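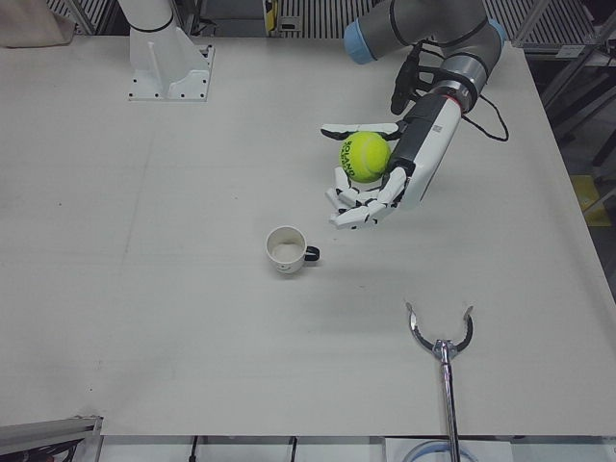
Kamarul Ginting asked after the last session whether a room can have enough light on the meter and still be tiring to work in. It can, and most of this handout goes into why.

## Unit 7: Light and layout in shared workrooms

**Terms**

- *Illuminance*: light arriving at a surface, measured in lux.
- *Luminance*: light leaving a surface toward the eye. This is what people notice.
- *Glare*: a bright area in view that makes other things harder to see. Direct glare comes from a lamp or window, reflected glare from a shiny surface.

**Working values for this course**

| Task | Lux at the work surface |
|---|---|
| General movement, storage | 300 |
| Reading and screen work | 390 |
| Fine handwork, inspection | up to 1000 |

Take readings at the height of the work. A reading on the floor says little about a desk. Hold the meter flat and step back so your body doesn't shade it.

In the Dillance office, the readings at the desks all met the table. People still complained of sore eyes by 3 p.m. The windows were behind the screens, so the staff looked past a fairly dim display at a very bright wall of glass. Turning the desks a quarter turn fixed most of it. 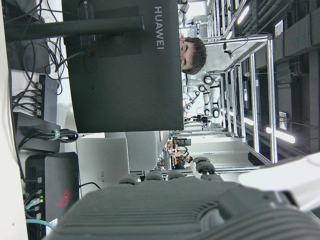 Sight lines belong in the same plan as the lamps. When two people share a workroom, each one's equipment stands in the other's view, and the usual way to find this out is to move in and be annoyed. A large monitor on a stand arm, like the HUAWEI one here, can hide part of the face of the person on the far side. That may be welcome where people need quiet. Where they have to talk all day, lower the screen or swing it to one side. Check both seats, and check them again with the chairs at a different height.

At Bandara the screens were lowered after two weeks. The staff then found that the ceiling lamps showed up in them, and the tilt had to be corrected too. Expect one change to lead to another and leave time for it.

Cables should be planned before the lamps are ordered. A desk lamp that can't reach an outlet ends up wherever the outlet is, 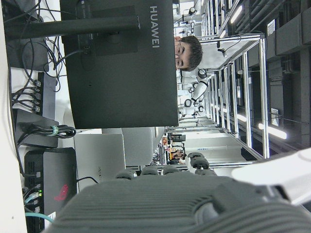

and the light then falls from the wrong side. For writing by hand, a right-handed person wants the lamp on the left. Mark the outlets on your floor plan first, then the desks, then the lamps.

**Surfaces**

Pale surfaces send light back into the room and soften shadows. A glossy finish also sends back a picture of the lamp. For most desks, choose a pale matte top. Wilent used dark tops under the same lamps as before, and the staff asked for more light although the lux readings had not changed.

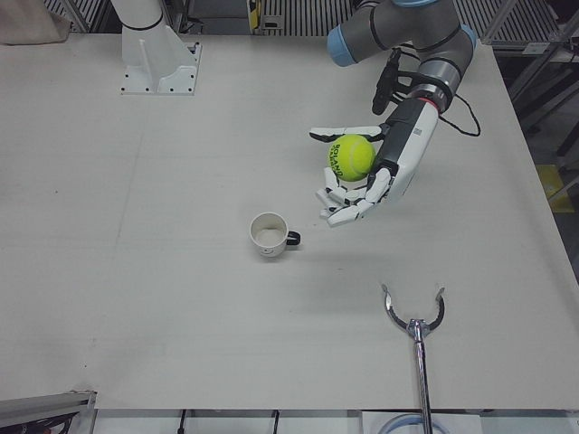 *Matte off-white tabletop, with a light shadow beside the mug.*

**Before the next class**

1. Measure one shared room at the work surfaces, once in the morning and once after dark.
2. Sketch the plan with windows, outlets and lamps.
3. Sit in each chair and note any glare.
4. Read the Vullska case and bring one question about the window wall.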